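Home Forums Wiki Log in
Search this site Go

Two arms disagree about where the box is
posted by dukevura_lab

Hello all. I use Kukel planner 2579 with two arms on one rail. The task is to bring both grippers to a cardboard box and open the lid. 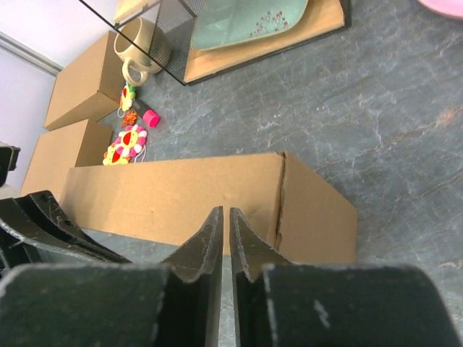 The left arm plans well. The right arm stops with "goal in collision", even when I give it the same box pose. I calibrated both wrist cameras in September. What should I check first?

adeleke40
Check the base transforms before the cameras. With two arms, people often copy the base frame of one and change only the sign of y. If one base is turned 90 degrees in the file, your right arm is planning against a box in another place. 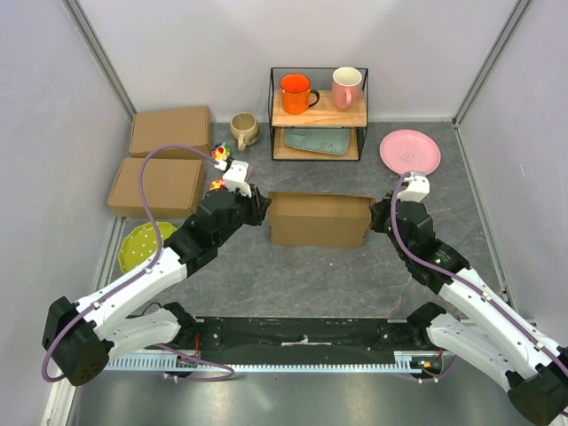 Print both goals in the world frame and compare them. Also, the planner counts the box as an obstacle by default, so you must allow contact between the fingertips and the box in the last part of the path. Look at rule 3563 in the collision file.

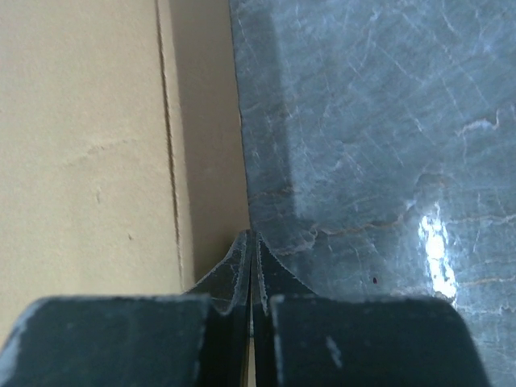
Photo: dukevura_lab

For the seam I would not trust depth. Cardboard edges give noisy points, so I fit a plane to the top and take the edge from colour.

Dollura_fan
Same problem here, I reinstalled and it was fine.

dukevura_lab
Thank you adeleke40, it was the contact rule, only set for the left arm. Both arms plan now. My next work is the scene update, as the planner keeps the closed box model after the lid is open.

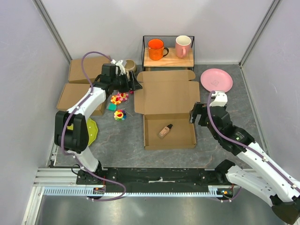

Box open, both arms at the workspace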